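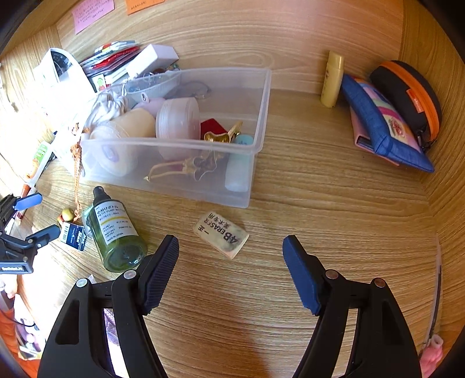

To: plan-scanning list
Subject: Re: Faint graphite on yellowed tracing paper, Gwilliam sheets

Replying to the original post and to the two questions that came in off-list about file size. I have trimmed the quote.

> We hold the Gwilliam waterworks drawings, 406 sheets, mostly
> tracing paper with some linen. The ink lines scan fine. The
> pencil does not. Many sheets have later pencil notes (valve
> numbers, depths, a few corrections to pipe runs) and these
> drop out completely in the bitonal files our vendor sent
> back from the test batch. They are readable by eye on the
> light table. The vendor says the pencil is "below threshold"
> and offered to rescan darker, but the darker test turned the
> whole background to pepper.
>
> Questions:
> 1. Is there a threshold setting that keeps the pencil and
> loses the paper?
> 2. If we have to go to grayscale or color, is 8-bit gray
> enough?
> 3. Some sheets have surface dirt and old smudges. Should
> these be cleaned before scanning, and with what?

1. A single global threshold will not do it on this paper. We went through the same exercise with the Natitow street plans. On an aged tracing sheet the background density changes from the center to the edges, and the folds are darker again. Hard pencil in the center of the sheet is often lighter than bare paper at the fold. Any value that keeps the first will fill in the second. Asking the vendor to rescan darker moves the problem to another part of the sheet.

A local (adaptive) threshold does better. If you have grayscale masters you can run it yourselves and tune the window. Start with a window several times wider than the widest ink line and increase it until the solid areas stop hollowing out. The cost is speckle in blank areas, and a despeckle pass strong enough to remove it will also remove decimal points. On drawings with depths written to one decimal place that is a serious error and a hard one to catch later. We turned despeckle off for everything with numbers on it and accepted the larger files.

My recommendation is to stop treating the bitonal file as the master. Scan to gray or color, keep that, and produce the bitonal version as a derivative for people who want to print.

2. 8-bit gray is enough for the pencil if the capture is exposed correctly. Look at the histogram before you accept a batch. On our first delivery the operator had set the white point by eye, and the paper and the faintest pencil had been clipped together at the top of the range. No processing brings that back. Ask for the paper background to sit well short of white, and write that into the job specification as a number, with the name of the target used to measure it.

Go to color if any of the notes are in colored pencil, or if there is any doubt. Red and blue were both used on municipal drawings to mark work proposed and work done, and in gray they can come out the same. Color also gives you a useful trick with yellowed paper. Graphite is close to neutral and the paper is not, so the channels differ in contrast between line and ground. On our sheets the red channel had the flattest background and was the best source for thresholding. The blue channel was the worst, and it appears our vendor's gray conversion gave it more weight than I would have liked. Check your own sheets, as linen behaves differently.

On backing: put a white sheet behind the tracing paper if the scanner allows it. With a dark backing the paper goes gray and you lose most of your margin. Our Zurketti roll-feed unit has a black platen roller, and everything we fed through it unbacked had to be done again. A polyester carrier with a white backing fixed the problem. It also protected the edges, which should have been the reason for using it in the first place. Note that a carrier adds reflections of its own on some light paths. Run one sheet both ways and compare before committing to it.

3. Be careful with this one. The marks you want and the marks you don't want are the same material. A block eraser of the kind sold for sketching, the ones stamped 4B, is made to lift soft graphite, and it will lift your valve numbers along with the smudge. I would keep all of them away from the drawing side of the sheet. They also leave crumbs, and crumbs under a platen show up as a streak along the feed direction.

What we did, after advice from a paper conservator:

- Soft brush on both sides, working outward from the center.
- Vulcanized rubber sponge on the back only, and only where there was no writing on the back. Hold the sheet up and check, since tracing paper was often drawn on from both sides.
- Nothing wet.
- Nothing on the front within a finger's width of any pencil.
- Any sheet with a tear was scanned as it was and flagged.

Smudges that remain are rarely a problem in a gray or color file. A reader can tell a smudge from a line. Only the bitonal conversion has trouble, and I would not put the originals at risk for the sake of a derivative.

File size, for those who asked. Uncompressed color masters are large and we compress them losslessly. The gain depends on how noisy the paper is, so test with your own sheets before buying disks. For access copies we use Cludetti at its default quality, with one exception: the default turns on background smoothing, and the smoothing treats faint pencil as background. It is under the output profile and has to be switched off in each profile separately. View the result at 100 percent when you check it. Reduced views average the pencil away and will make you think it has been lost when it is still there.

For acceptance checking, we pulled 11 sheets that we knew had the faintest notes, transcribed the notes from the originals on the light table, and used those same sheets to judge each delivery. It took an afternoon to set up. A random sample would mostly have returned clean ink sheets and passed a bad batch.

One question back to the original poster. Are the depths on the Gwilliam sheets tied to a stated datum, or is that only in the pencil notes? On ours the datum had been corrected in pencil on the index sheet and nowhere else, and the index sheet was in the bitonal batch. If yours is similar, I would rescan that sheet first.

I can post the wording of our job specification if it is of use to the list. It needs the vendor prices taken out.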